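July 12, 2020 - two-arm cell, spares and November order

Mug handling on the bench again, glazed stoneware, one arm holding and the second approaching with its wrist camera on.
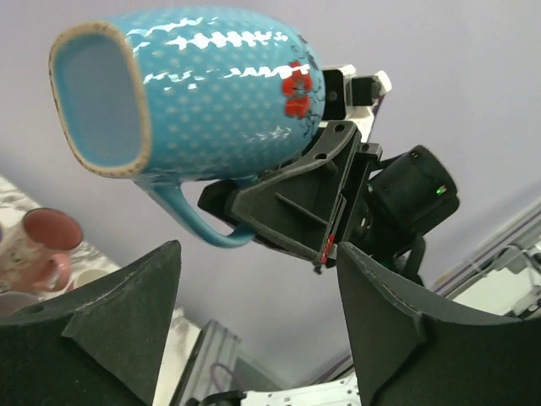 Fingers

Current pads on the approaching arm are the soft black ones. Want a second full set before the next block of work. Tradier quotes 26 per pair, minimum order 5 pairs. Molefe is cheaper per pair but will not state lead time in writing. Go with Tradier.

Servos

One spare per arm, same part as fitted. Brivis lists it at 158. Do not mix in the Nitik unit even though the bolt pattern matches - different connector, and the firmware needs its own branch.

Cables

Loops behind the gripper motor should get proper strain relief. Clips are in the drawer, no purchase needed.

Mugs

Keep buying mixed shapes and finishes. Glossy ones with raised texture give strong highlights in the wrist view and we want more of those. Petty cash.

Budget

Line has 474 left. Pads 130, two servos 316, total 446 before shipping. Shipping quote from Brivis still open. If it goes over 28, drop one servo to November.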